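CHAPTER 5
Where Things Go: Sorting the Objects of a Kitchen

Before You Read

Pick one drawer in a kitchen you know well. Write down the rule that decides what goes in it. Keep the paper. You will want it at the end of the chapter, and you may want to cross out most of what you wrote.

5.1 The Trouble with "A Place for Everything"

Household advice has long rested on a single saying: a place for everything, and everything in its place. It appears on wall plaques and in the front pages of cleaning guides, and it is repeated as if it settled the matter. It settles very little. The saying assumes that each object has one place, that the place can be known in advance, and that the person who put the object away and the person who needs it would agree on where that is. Anyone who has looked for a can opener in somebody else's house has reason to doubt all of this.

Earlier chapters dealt with rooms and with the furniture that fills them. We now turn to the smaller things that move from shelf to counter to table and back again. They are hard to study because they rarely stay put, and because people describe their own habits with them so badly. Ask a household how it sorts its kitchen and you will usually hear a neat system. Open the cabinets and you will usually find another one, or several.

A mixed tabletop is a better place to start than a cabinet. Cabinets hide the hard choices behind doors. On a table, the things that belong together and the things that merely ended up together lie side by side, and the reader has to decide which is which. Look at the group in Figure 5.1 before going on, and sort it in your head as fast as you can. 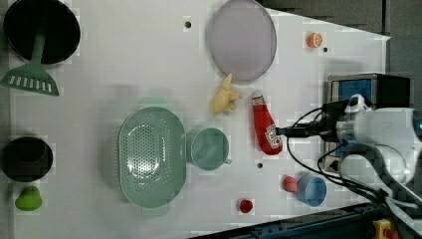
Figure 5.1. Kitchen items and toy foods on a white tabletop. How many groups did you make?

Most readers make two groups: things to eat, and things to cook or serve with. The orange slice goes in the first, and the frying pan and the green spatula go in the second. It feels finished. Now place the ketchup bottle. As a food, it goes with the orange. As a container, it has more in common with the mug. In many homes it lives in the refrigerator door, in others on a shelf by the stove, and people on both sides of that question are surer of themselves than the evidence allows.

The colander is no easier. It is shaped for holding things, so it could sit with the dishes. Its holes make it a tool for draining, which puts it with the spatula. Fruit is also left in colanders for days at a time, and then the colander is doing the work of a fruit bowl, whatever the store called it.

5.2 Three Common Rules, and What They Leave Out

Writers on housekeeping tend to favor one of the following rules. Each is usually presented as plain good sense.

Sort by kind. Plates with plates, pans with pans. This is the rule most people claim to follow. It works well for objects owned in large numbers, such as forks, and poorly for anything there is only one of. A single colander has no kind to join.

Sort by use. Keep together what is used together. Under this rule the spatula belongs beside the frying pan, even though one is a long thin tool and the other is a heavy vessel. The weakness is that uses overlap. The spatula that turns an egg also lifts cookies, and it can't be stored in both places.

Sort by reach. Put what is used most often where the hand falls first. The rule sounds practical, and it may be, but it depends on whose hand. A shelf that suits a tall adult is no use to a child of 5.

You will notice that color is missing from the list. Serious guides tend to dismiss sorting by color as something for toddlers and store windows. We are less certain. A person hunting through a crowded drawer often looks for "the green one" well before looking for a shape, and a system that ignores how people search has given up something useful.

5.3 The Avstead Survey

The best-known attempt to test these rules was made in the town of Avstead, where 16 households agreed to have their kitchens recorded twice, once in spring and again in October. The survey is quoted in nearly every later book on the subject, generally in support of sorting by use. It deserves a slower reading than it gets.

Of the 16 households, 12 said that they sorted by use. That is the figure everyone repeats. It records what people said. When the recorders opened the cabinets, only 2 of the kitchens followed any single rule from one end to the other, and the report doesn't say which rule those were. A smaller study in Mornotier found much the same gap between the telling and the doing, and is quoted far less often, perhaps for that reason.

There is a further problem. The households knew the recorders were coming. We have no way of knowing how many of them tidied up first, and a kitchen put in order for visitors tells us mainly what its owners think visitors expect.

5.4 Looking Again

One cure for hasty sorting is to return to the same objects with part of the group out of view. Figure 5.2 comes from the same table as Figure 5.1. Use it to check your first answer, and be suspicious if nothing about your answer changes.

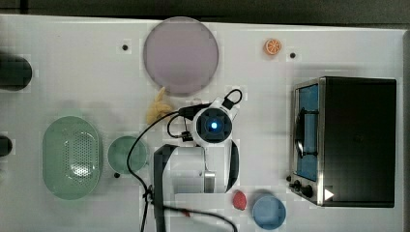 Figure 5.2. The plate, the orange slice, the yellow toy food and the colander, from the same table. Compare with Figure 5.1.

Take the yellow toy food near the plate. What did you call it the first time? Some readers say banana at once. Others are inclined to say fries, or a piece of ginger. The name matters, because the name does the sorting. Bananas are kept on the counter, fries come out of a bag in the freezer, and ginger ends up wherever there is room. If we can't agree on what a thing is, a rule that sorts by kind has failed before it starts.

Consider also what the large plate does to your judgment. A plate suggests a meal, and nearby foods begin to look as though they were meant for it. Nearness is weak evidence. Two things may be close together by plan, by accident, or because the table is only so big.

Terms to Know

Home place: the spot to which an object is returned by habit.
Stray: an object away from its home place for longer than its use requires.
Double claim: a case in which two sorting rules assign one object to different places.

Working Alone or in Pairs

Choose one object from Figure 5.1 with a double claim. Argue for one place, then for the other, giving both the same effort.

Go back to the drawer you chose at the start. Empty it onto a table and test your written rule against what you find. Put a mark beside each stray. If you have no strays, ask someone else in the household to look.

Section 5.5 takes up the storage plans sold under the name Trastima, and the claims made for them.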